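Gripper drops small cubes after pad swap, where do I start?
Asked in: Arms, Grippers and Cells
Posted Wednesday, March 3, 2021
Tags: fingertips, maintenance, Kumedura

We run a small tabletop cell with a Kumedura two-finger gripper, picking marker cubes off a foam mat and setting them back down in a new spot. It's been my favorite thing in the shop all winter! I changed the fingertip pads last week and now it misses or drops about one pick in 10. Before the swap I could leave it going through lunch.

Already tried: re-homed the fingers, cleaned both pads with alcohol, slowed the close speed to 30 percent. Slowing down helped a little. The status light on the upper finger stays green the whole time, so the controller thinks all is well. Force is at the value that came with the Koval controller and I haven't touched it.

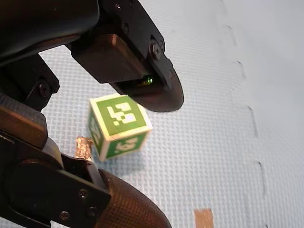
Cube between the fingers, green light on. Knurled pad is the lower one.

What I can't figure out is whether this is a pad problem or an alignment problem. Is there an order you'd check things in? I have a hex key set and a feeler gauge and not much else.

3 answers

Answer 1 (accepted), 56 votes

Oh, I love these grippers, and this one should be very fixable. Look at the pads first. Your lower one has that diamond knurl, but the upper one looks smooth along the edge I can see. If you really have one of each, the cube is held well on one side and can slide or pivot on the other. Big parts forgive that. A small cube with light edge contact won't.

Here's how I'd go at it, with the arm parked and power to the gripper off:

Take both pads off and wipe the seats under them. A crumb of old adhesive is enough to tip a pad.
Put a matched pair on. Prinutent sells them in twos, and I keep a spare set in the drawer.
Snug the screws on the finger plates by hand, a bit at a time, going back and forth between them. If you crank one all the way down first, the plate can sit crooked.
Power up, re-home, close slowly on the feeler gauge and see if it drags the same at the top and bottom of the pad.

Then run it on one cube, same start position every time, for 30 picks before you change anything else. I know it's tempting to fiddle with the force too (I always want to), but leave it until the pads are right or you won't know which change did it.

Also, the green light on ours only means the finger has power and is talking to the controller. It has no idea if there's a part in there. Check your manual in case yours is wired differently.

Comment from the asker: Well, I had put the new pads on from two different bags. Matched pair is in, gauge drags evenly, no drops in over 30 picks. So happy to see it go again, thank you!

Answer 2, 5 votes

Check the mat too. Foam gives when the fingers touch down, and if a cube lands near a seam between tiles it can sit at a slight tilt. We put a flat Rikbridge plate under our pick area and re-taught the height afterward. Made a nice difference and took 10 minutes. And clear any little bits off the mat near the pick spot, they get under things.

Answer 3, 0 votes

just turn the force up, worked for me. mine is a different brand though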